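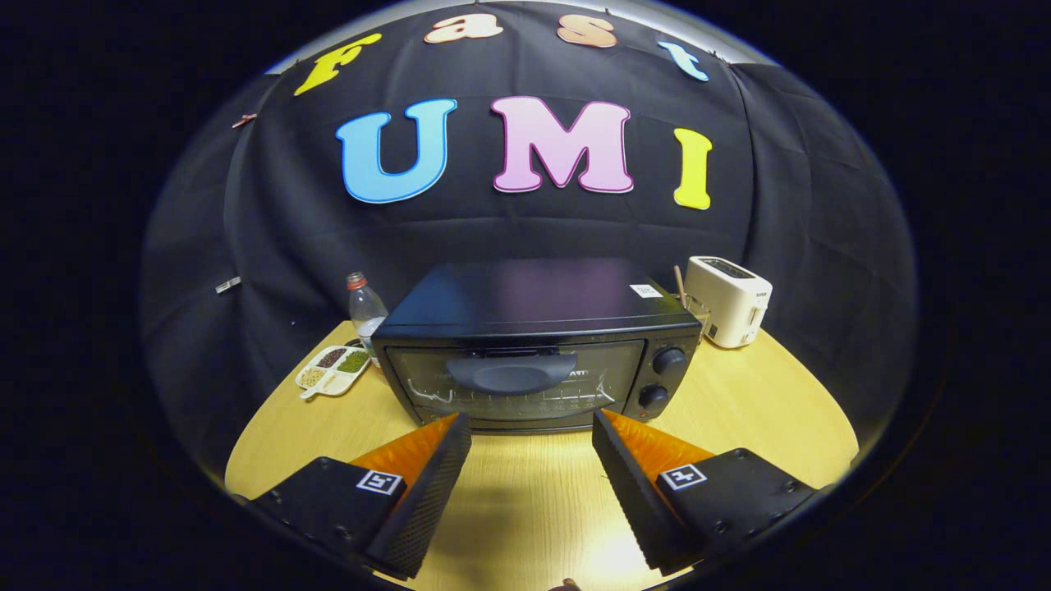 Toaster oven on the round table, black cloth behind it

Ticket: Breaker trips when toaster oven and space heater run together
Opened 4 January 2018
Status: open, waiting on part

Hi again, it's me from the Metdale building, upstairs unit. The kitchen breaker has been going off all week and I finally sat down and wrote out what I tried, so you don't have to ask me twice!

First I blamed the toaster oven (it's always the toaster oven, right?). I ran it by itself on high through a whole tray of potatoes and nothing tripped. Then I ran the heater by itself, the little Brusness one, which says 1,000 watts on the sticker. Also fine. Put the two together and click, the lights over the sink go out and so does the fridge.

Update: moved the heater to the hallway outlet. Still trips! So I guess the hallway is on the same breaker, even though the label in the panel says "bedroom." Whoever wrote those labels back in June needs to come have a word with me.

Update 2: the Gilani support page said to reset the breaker all the way to off before pushing it back on. Did that 3 times. It feels kind of mushy compared to the other ones in the panel, and it got warm, so I've quit messing with it and the heater is unplugged for now (I'm typing this in a hat).

Reply from Skindedus Electric: they want to swap the breaker and trace the hallway line on the same visit. Fine by me, mornings are best. Please call before coming up, the buzzer doesn't work either.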